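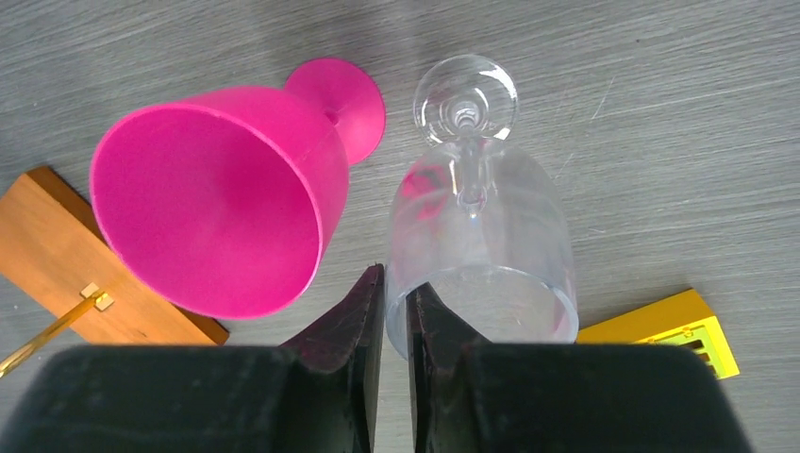 4.3 Setting the grip for stemware

By this point in the guide you should have both arms homed and both wrist cameras showing a live view in Evar. If one of the views is black, please go back to section 4.1 and sort that out first. You will be relying on the wrist view quite a lot from here on, and it is no fun doing this half blind.

Stemware is the hardest family of objects most people ask the Brundine cell to handle, and it deserves a slow afternoon. A wine glass gives the fingers a curved wall, a thin stem and a flat foot, and each of those wants something different from the gripper. We suggest starting with a plastic glass in a strong color. Clear ones can come later, once your numbers are good.

Before you begin

Wipe both faces of each finger with a dry, lint-free cloth. Small scuffs are normal and don't matter, but dust does make the surface slippery, and you will end up blaming the settings for it. (Milan Dewulf, who wrote the first version of this section, lost a whole morning that way, and has asked us to mention it in every edition!)

CAUTION: Keep your hands outside the side walls whenever the arms are powered. To move an object by hand, press HOLD on both arms and wait for the steady light.

1. Lay the glass on its side on the bare tabletop, well inside the reach of the arm you are setting up.

2. In Evar, open Grip, then Profiles, and make a copy of the profile called Soft Round. Give the copy a name you will recognize next month.

3. Set the closing force to 7 and the closing speed to 50. These are on the gentle side on purpose.

4. Jog the wrist down until you can see the glass and both fingertips in the wrist view. Take your time here, and use the small step size for the last little bit.

5. Turn the wrist so the fingers will meet the bowl from opposite sides. Aim for the wall of the bowl and stay clear of the rim, where the wall is free to bend.

6. Press CLOSE. When the reading settles, raise the arm slowly and watch the foot of the glass. If it swings, lower the arm, open the fingers and try again a little nearer the stem.
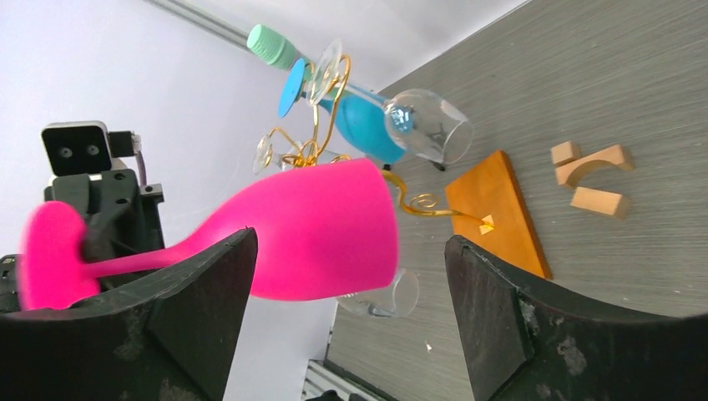
Checking the hold

With the glass in the fingers, look at the wrist view before you look at anything else. You want to see finger contact on the bowl, and you want to know what is behind and under the glass. Wire racks are the usual troublemakers, as a curl of wire is easy to miss and will happily hook a stem on the way up.

7. Leave the glass held for 300 seconds. Note the grip reading at the start and at the end. A drop of more than 17 means the profile needs a touch more force, so go up one step and repeat the wait.

8. Move the wrist through a slow tilt in each direction. Watch the cable along the arm as well as the glass, and stop if the cable pulls tight at its bracket.

9. When you are happy, press SAVE TO ARM. The profile is stored for that arm only, so you will need to work through steps 1 to 8 again for the other one.

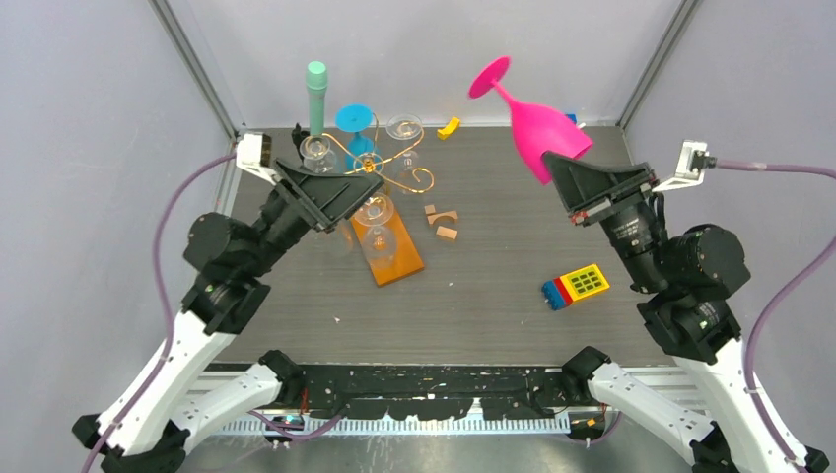
Figure 4-6. Right arm holding the pink glass by the bowl, foot upward.

NOTE: Clear glasses can fool the wrist camera, and a bowl lying over a wooden board may show up as little more than board. If Evar can't find the edge, move the glass to the plain gray tabletop, teach the grip there, and then put the glass back where you want it.

If the glass still slips after two rounds of adjustment, check the finger screws (section 6.2) before raising the force any further.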